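Ezekiel Begay
3 min read

Short thread on resetting a small L-shaped kitchen. Layout first, then counters, then floor, then the rack. I have done this in the Pollstead unit every Thursday since spring and the order has settled.

Layout. Two runs of white base cabinets, white counter on both, one inside corner. Flat doors, vertical bar handles. Flat fronts wipe down in one pass. Bar handles need a second pass on the back side, where the grease sits.

The inside corner is the worst storage in any L. The reach is long and the door opening is narrow. I keep the stockpot and the bag of bags in there. Anything used weekly goes one cabinet over.

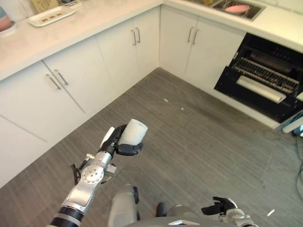

Counters. Clear one leg completely before touching the other. If you shuffle items back and forth across the corner you will wipe the same section twice and miss the section behind the cutting board.

Trays count as one item. Lift the whole tray, wipe, put it back. Do not unload it. This cuts the left leg from 15 minutes to 5.

Paper goods stand upright, away from the sink. A roll on its side picks up water at one end and the outer turns are wasted. I tried the Stilitz under-cabinet holder. The spring arm lost tension within a month. Went back to no holder.

Someone asked about spray. Plain dish soap, a few drops in warm water, then a dry cloth. On white counters the Purklow spray left a haze that only showed in side light. May be the dilution. I did not pursue it.

Cups. One type, one color, one shelf. Mixed cups do not stack and you end up handling each one twice. The unit had three different sets when I started. The odd ones went to Ouazzani for the break room and were never asked about again.

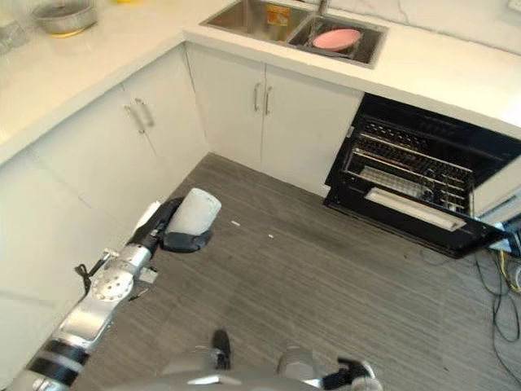
White cup, gray floor, L-shaped corner.

Floor. Gray wood-grain planks, laid on the diagonal. Sweep along the plank, since the seams run that way and crumbs collect in them. Crossing the seams pushes debris in.

Streaky grain hides brown crumbs very well and hides white ones not at all. If you see two white specks, assume more brown ones nearby. Sweep the whole area.

Do the floor after the counters, always. I know people who do it first. They do it again afterward.

Damp mop only, wrung hard. Standing water at a seam will lift the edge of the plank. There is one lifted edge by the sink at home that I can date to a single leaking bag of ice in June.

Last item, the rack. Metal, open structure. Empty it fully before the reset ends. A rack with three things left on it fills back up by evening.

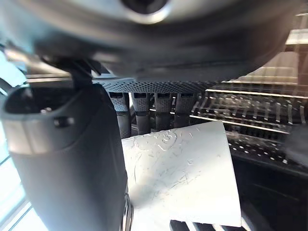
Ezekiel Begay

Check the rack joints while it is empty. Water sits where one bar crosses another and that is where rust starts. Cloth into each crossing, then leave it to air for an hour.

Mineral spots: white vinegar, 5 minutes, rinse, dry. Steel wool will take them off faster and will also take off the finish.

Reply to a question in DMs: yes, the order is the same in a galley kitchen. There is no corner, so you start at whichever end is farther from the door and work out.

Next thread is drawer dividers. I have measurements for most of the Pollstead drawers. The one beside the oven sticks and will be handled separately.

Recent from this author
Drying cloths: cotton against microfiber
Labeling a shared pantry
Hinge adjustment on flat doors
Why the bag of bags needs a size limit

We use cookies to remember your settings and measure traffic. Accept / Manage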